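About Berkirance

Berkirance writes software for two-armed manipulation. We don't build arms. Our customers already have them, usually two on a frame over a bench, and what they lack is the layer that turns a set of human demonstrations into motion a controller can execute without tripping its own limits. We sell that layer, maintain it, and answer the phone when it misbehaves.

The company has 11 employees and one office, in Lorport. Most of us came from controls or from compilers.

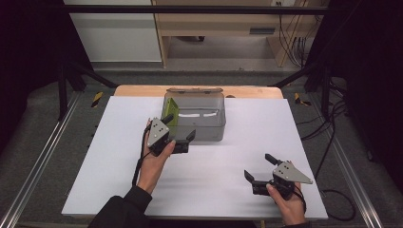

Armindo Morais
Founder and Lead, Planning Software

I started Berkirance after several years of writing trajectory code for packaging lines. The planning problems there were well understood. The input problem was worse. Every new part meant a week of waypoints entered by hand, and the waypoints were out of date as soon as someone changed the fixture. Demonstration data seemed a better place to start, provided the software downstream could be trusted with it.

Our product is called Traston. It has three parts, and customers can license them separately.

The first is the recorder. It takes streams from hand-held grippers and cameras, each with its own clock, and puts them on a single timeline. Most of the code deals with drift, dropped packets, and devices that report a timestamp for when a message was sent instead of when the measurement was made. If a stream can't be aligned within tolerance, the recorder rejects the episode and writes the reason to the log. We don't interpolate across long gaps. Customers ask for this from time to time, and the answer has stayed the same.

The second part is perception. It estimates gripper pose and jaw opening, segments the objects on the work surface, and tracks them through contact. Contact is where most trackers fail. A thin part held at one corner can rotate a long way in very little time, and the fingers hide the edge you most want to measure. See-through containers are a separate difficulty, as depth readings on clear or smoky plastic are poor and the back wall often reads as the front one. Traston keeps several pose hypotheses alive through these intervals and discards them only when later observations rule them out. The cost is memory, and we publish the numbers in the release notes.
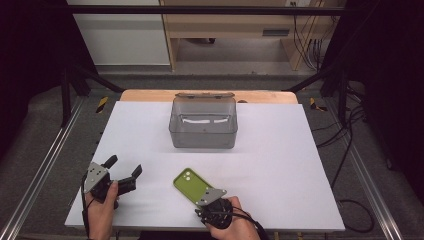
When the hypotheses do not converge, the tracker marks the interval as unresolved and passes that mark to everything below it. A planner that knows a pose is uncertain can slow down or widen its approach. One that has been handed a confident wrong answer can do neither.

The third part is the planner. It fits a two-arm trajectory to the recorded motion, subject to joint limits, collision geometry, and the timing relations between the hands. Those relations matter more than the exact path. If the left hand steadies a box while the right hand places something in it, the order has to hold even when the arm is slower than the person was. We represent this as a small graph of constraints that an engineer can open, read, and edit in a text editor. The file format is documented and does not require our tools.

Traston ships a new version in March and another in September. Each release is replayed against 14 reference tasks before it goes out, and a regression in any of them holds the release. The last one was held roughly 3 weeks by a sign error in the wrist frame conversion. 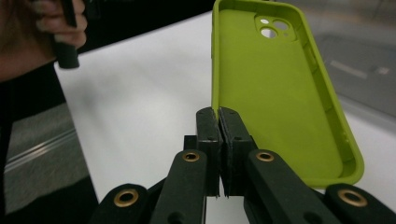 Gripper view, phone case task.

Lương is our open-source log viewer. It began as an internal debugging script and still looks like one. It displays camera streams, jaw width, and planner state side by side, and it can step through an episode one sample at a time. Bug reports should include the episode header and the recorder version. Patches are reviewed by whoever is on support that month.

Working with us

New customers start with a two-month evaluation on their own hardware and their own parts. We ask for a robot description file, the controller's update rate, and a contact who has permission to change settings on the machine. Support requests go to the Lorport office and are read from 8 a.m. Job openings are listed on the careers page — at present we need one engineer for the recorder, with experience in clock synchronization.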